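Garnix Games Evenings: your questions

Last tweaked 24th July

Do I need to know how to play before I turn up?
Nope! Plenty of people come knowing only how the knight moves (and a few weren't sure about that). I'll happily sit down with you for your first game.

Where are you?
Upstairs at the Wimunholm, 106 Radwan Street. The street door sticks, so give it a good shove. If you end up in the bakery you've gone one too far, but do get a bun while you're in there.

What does it cost?
$3 a night, tea included. I take cash or card. Kids under twelve get in free with a grown-up.

Is it only chess?
Mostly chess and checkers, but we've got a big cupboard of other stuff and I'm always keen on a round of backgammon. Long war games are tricky because we have to be out by ten.

Can I bring my own set?
Please do, I love seeing them! Put your name on the bottom of the box though. I still have a lovely travel set from June that no one has claimed.

Do you use clocks?
Only if both players want one. I don't like them much myself, I get flustered and drop things.

Is there a ladder?
Yes, and Rafferty Whitlock runs it. Tell him your result before you go home or it won't get on the sheet. He is strict about this.

Can I borrow books?
Sure, we have 239 on the shelves and you can keep one for 3 weeks. Write it in the red notebook, please.

How do I get in touch?
Leave a note at the desk or catch me on the night. I'm hopeless with email. 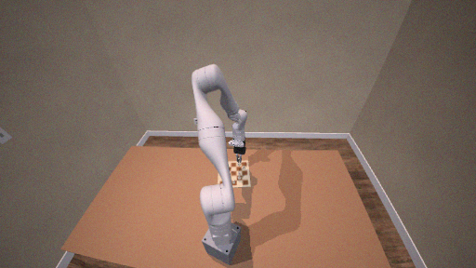
Reaching for the far side of the board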